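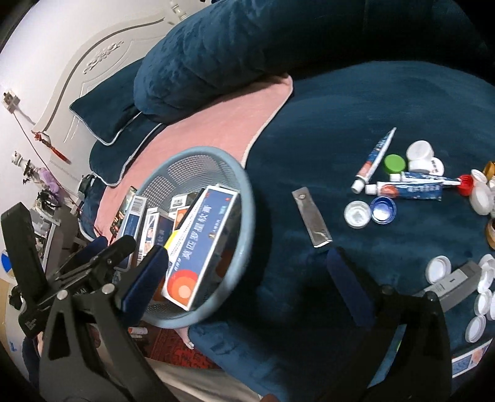 Ticket 766
Unit: Gomivden hand-held gripper pair, set 18
Opened by: Catherine Paterson
Assigned to: Angus Rennie
Status: Closed, monitor

Problem as reported

Left gripper does not close all the way. Stops with a gap between the finger pads when the trigger is fully pulled. Thick cartons pick up fine. Tubes slip out, and a flat foil packet can't be picked up at all. Right gripper is OK on the same items. Task is the bedroom medicine sort (cartons, ointment tubes and caps, one basket). Started in January after the pads were changed on both sides.

Paterson, 9:10
Power cycled, no change. Swapped the trigger cables left to right and the fault stayed with the left gripper, so it isn't the cable. Please advise before I take anything apart. I have the Amato driver set here and spare pads, no spare linkage.

Rennie, 9:35
Thanks, the cable swap saves a step. Please check these with the power off:
1. Move the left arms by hand. Does it stop hard or soft?
2. Look at both round pivot pins. Are they flush with the arm?
3. Read me the closed position from the Midine screen, left and right.

Paterson, 10:05
1. Hard stop, same place every time.
2. Both pins flush. No play that I can feel.
3. Right reads 0 closed. Left reads 113 closed.

Rennie, 10:20
A hard stop with good pins usually means something is touching behind the pad. Take both pads off the left gripper and close it again. Keep the screws from each pad separate.

Paterson, 10:50
Pads off, left closes all the way and the arms meet. Reading is 0. The screws from the inner pad are longer than the ones from the outer pad. With the inner pad on, they come through the back of the plate and hit the linkage. All four screws on the right gripper are the short kind.

Rennie, 11:00
That would do it. The long ones are for the old Dostard pads, which had a thicker base. They should have been pulled from the kit when we changed over. Fit short screws, snug only, no thread lock until we have a good reading. Then rezero:
Midine screen, Setup, Fingers, Left
Hold closed until the number stops moving
Save, then open and close ten times
If it drifts above 4, stop and call me.

Paterson, 11:40
Short screws fitted from spares, pads back on. Rezeroed. Reading after ten cycles is 1. Open position is 274 on both sides.
Tested on the same kind of items:
Large ointment carton, OK
Tube held across the middle, OK
Tube held by the crimped end, OK
Screw cap, OK on the ridged ones, slipped once on a smooth one
Foil packet lying flat, picked up on the second try
Right gripper takes two tries on the foil as well, so I'm calling that even.

Rennie, 11:55
Fine. Put thread lock on now and let it sit through lunch. The smooth cap is down to the pad surface. Wipe both pads with alcohol before the next run and see if it repeats. Please bin the long screws and check the other kits on the shelf.

Paterson, 14:20
Pads wiped, smooth cap held five times out of five. Found long screws in one more kit, set 11, not fitted yet. Removed. I wrote the screw length on the inside of both lids.

Rennie, 14:30
Parts list updated, old Dostard screws taken off it. Closing. Reopen if the left closed reading goes above 4 at the morning check.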